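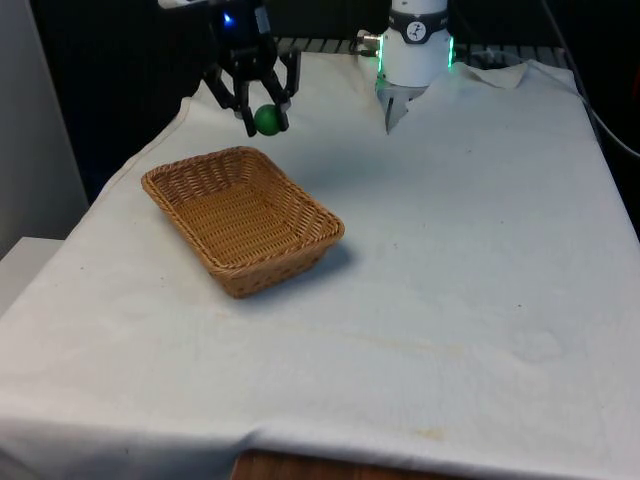 Section 4. Keeping a Good Bench: House Rules for Tabletop Arms

Before you go any further with your Skosstead bench kit, please take a little time with this section, even if you have set up arms before and feel you could do it in your sleep. The rules here grew up over many long afternoons in the Dirow workshop, and most of them are about the table and the person standing next to it. A cloth over the table is perfectly fine, and we like a plain white one because a dark gripper and a small green ball both stand out so well against it. What matters is how the cloth is laid. It should be opened up at the robot's base so that the base stands on its metal mounting surface, and any flap that has lifted or creased near the base should be smoothed down and taped before the arm is powered.

4.1 Laying out the table

1. Switch the arm off at the controller and wait until the lights on the base have gone out.

2. Spread the cloth and work the wrinkles outward with the flat of your hand, starting at the base. You will never get all of them, and small ones do no harm.

3. Fold back the edges of the base opening and tape them. Loose threads should be snipped off, please, and not tucked under.

4. Run every cable along the back or down one side of the table, outside the reach you set in Section 3. Clip each cable at both ends, and leave a bit of slack at the connectors so nothing gets tugged.

5. Set the basket or bin where the gripper can come down over it from straight above. A basket with sloping walls may sit at an angle if you like, but teach its position again whenever you turn it.

Note: If you use a woven basket, run a finger around the rim first. A broken strand can hook a fingertip on the gripper and carry the whole basket along for a ride, which is funny once.

4.2 Choosing things to pick up

Start with something small, round and light. Squeeze it yourself before you hand it over to the arm, and you will have a much better feel for what grip setting it wants. Keep glass, liquids and anything with a sharp edge off the table until you have worked through Section 6. If you are teaching a class, put the spare objects in a box on another table, so that no one is tempted to lean in and swap one during a run!

4.3 Standing near the arm

1. Agree on one operator before power goes on. That person holds the stop button and does nothing else, and yes, that includes answering the phone.

2. Everyone else stays behind the floor tape.

3. The operator says "moving" out loud before each run and waits for an answer.

4. If an object drops, leave it where it lies. Press stop, wait for the arm to come to rest, and only then reach in.

CAUTION: An arm that is holding still may still be under power. Lights on the base or the gripper are never a substitute for pressing stop. Treat every pause as a pause in the middle of a move.

CAUTION: Never put your hand beneath a gripper that is holding something, even something as harmless as a ball. The object is not what will pinch you.

4.4 The bench log

Mayu Yokoyama, who wrote the first version of these rules, kept her log in a school notebook, and you are welcome to do the same. The Kurura log sheet at the back of this guide has a few more boxes, if you like boxes. Either way, write down the operator's name, the object, the grip setting and anything that went wrong, however silly it seems. Close the page after 100 runs and check the cloth, the tape and the cable clips again before opening a new one. If you see the same fault twice on a page, take the arm out of use and turn to Section 8.

Note: Owners of the Yadav mounting plate should also check the plate bolts at each new page. Tightening instructions are in the leaflet packed with the plate.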